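Disham Hardwax Oil, Clear Satin

Home > Wood care > Oils and waxes > Interior

Product code: 201
Tin size: 400 ml
Coats needed: 2
Made by Cosmont

Disham is a clear oil for indoor wood. It suits tables, worktops, shelves and stair treads, and can be used on most hardwoods and softwoods. It dries to a low sheen and can be patched later without stripping the whole piece.

Sand the wood to 180 grit, working along the grain, and remove all dust. Stir the tin well. Do not shake it. Apply a thin coat with a lint-free cloth or a short-haired brush, leave for ten minutes and wipe off whatever has not soaked in. Leave overnight before the second coat.

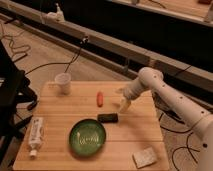
Tania Sikder writes that she used it on a pale table with narrow gaps between the boards and found that oil sat in the joints and stayed tacky. She went back over them with a dry brush before the second coat and had no more trouble.

Light use is fine after a day. Keep water and hot dishes off the surface for a week. Clean with a damp cloth and mild soap, and avoid anything containing bleach.

Oily cloths can catch fire on their own. Soak them in water and lay them flat outdoors to dry before throwing them away.

Also in this range: Kuvitz Wood Soap, Talukder Applicator Cloths.

Trade orders: ask for Shanthi Wijesinghe at the sales desk.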